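6/25/23

I have carried other people's speakers up other people's stairs for long enough to hold opinions about cases, and my main one is that we've let them get above themselves.

My first mixer travelled in a Moreira box with two latches, a handle and foam the colour of old mustard. It was ugly and it shut. Last March I replaced it with a Clarkitz, which has a lit logo, a laptop shelf that slides, and a remote control for the logo. The remote has its own little pocket in the foam. My headphones don't.

Khang Đồng, who I share gigs with, says the lights are for the crowd. I've watched the crowd. They're looking at the bar, or at each other, or at Khang if he plays anything slow. I've yet to see a bride cross a dance floor to compliment a hinge.

Weight is my other grievance. The new case is 51 pounds empty. Add the mixer and both decks and I'm at 91, and the curling club where we play most often has a staircase built for a narrower sort of person. Viola Parisi runs the place and has offered me the use of the dumb waiter, which I think was a joke.
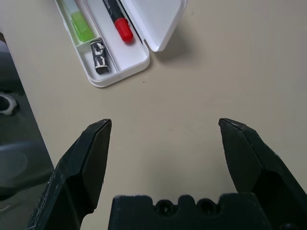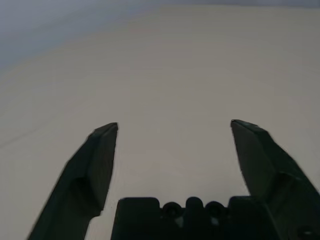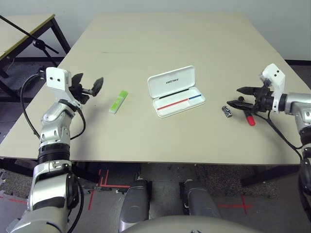 What I'd pay for is dull. Corners I can replace with a screwdriver. Wheels that cope with gravel. A lid that comes off without my having to find somewhere clever to lean it. Rastberg used to make a case like that in grey, and then somebody there discovered chrome.

I'll grant the makers one thing: the foam has improved out of sight. The old stuff crumbled into the faders and I was picking it out for years. If they'd stopped there I'd be writing them a love letter.

As it is, I've taken the batteries out of the remote and put them in my torch, and there's a spare set of earplugs in the pocket now. Khang wants the lights back on for Saint-Jean. He can carry it, then.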